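关于我们

发布日期:2018年4月4日　　撰文:Goncombe 教务组

Goncombe 是一所教纸上手艺的小学校,课程有裁切、折页、线装和裱糊。学校租用 Karkow 街一栋老楼的二层,教室两间,大的一间上课,小的一间存纸、晾干裱好的作品。每期班收10名学员,每人一张固定的桌位,从开课用到结课。

学校最早只开周末的折页班,用的是别人淘汰下来的绘图桌,高低不齐,有几张还要垫纸板才能放平。后来学员多了,我们把旧桌子陆续换掉,统一订做了现在的工作台。台面高度按站着裁纸的姿势定,坐着折页时配高凳。有学员问能不能自带椅子,可以,请先告诉我们椅面高度。

课程分两个阶段。第一阶段学裁和折,练习用纸由学校提供,学员先学看纸的丝缕方向,再学下刀。第二阶段学锁线和做封面,每人完成2本册子,一本软封,一本硬封,结课时带走。两个阶段可以分开报名。直接报第二阶段的,需要带一件自己做的折页样品来,老师看过之后再安排桌位。

我们对桌面有比较细的要求。白纸容易沾色,铅笔灰、胶点和手上的油都会留在纸上,裱到封面里再发现就来不及改了。所以每次上课前,学员先把自己的桌位清空,工具放进侧面的抽屉,用干布擦一遍,再铺纸。铺好以后先看一看有没有折痕和杂点,没有问题再开始做。胶水一律放在右手边的小托盘里,不直接放在纸上。 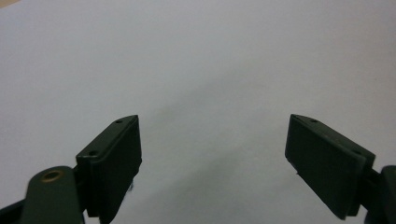 素净的白色工作面。

下课后的整理也算在课时里。碎纸按大小分两处,巴掌以上的收进纸盒,留给下一期学员试胶用,小的进回收袋。刀片用完插回刀座,不得留在桌上。裁切垫竖着靠墙放,平放时间长了压着东西会变形。最后一位离开的学员关掉小间的除湿机旁边那盏灯,除湿机本身不要关。

纸张方面,常备的有手工纸和机制纸,样册里现有132种,按克重排列,放在进门左侧的架子上,可以翻看,请洗手后再翻。练习用得最多的是70克的白纸,厚薄合适,折错了也不心疼。封面用布和衬纸由 Flundine 供货,线和蜡从 Ramanauskas 订,到货时间不太固定,需要特殊颜色的学员请提早登记。

除了固定班,学校每年7月开一期暑期短课,内容是简单的线装本,没有基础的人也能上,十二岁以下的孩子需要家长陪同。短课的桌位与平时相同,工具不用自备,围裙请自己带。

学校也接少量修补的活,主要是脱线的练习本、家谱和旧相册。虫蛀严重的和发霉的我们不收,小间里存着别人的纸,怕传过去。送修前请先来信说明尺寸和页数,附上书脊的情况。

参观请提前预约,上课时间不接待。

联系我们:请在本页留言,或到 Karkow 街二层前台登记
© Goncombe 版权所有　|　返回顶部

读者留言

纸鸢:上过第一阶段,光擦桌子铺纸就练了半节课,当时嫌慢,现在在家裁纸也先擦桌子了。

小满那天:请问第二阶段的硬封册子是什么开本?能自己选尺寸吗?

Goncombe 教务组 回复 小满那天:默认是三十二开,想做别的尺寸请在开课前说,不能超过裁切垫的长边。

阿榆:样册里的纸可以单张买吗?想要那种偏厚的米白色。

Goncombe 教务组 回复 阿榆:可以,学员和外来的朋友都能买,来之前留个言,我们看一下存货。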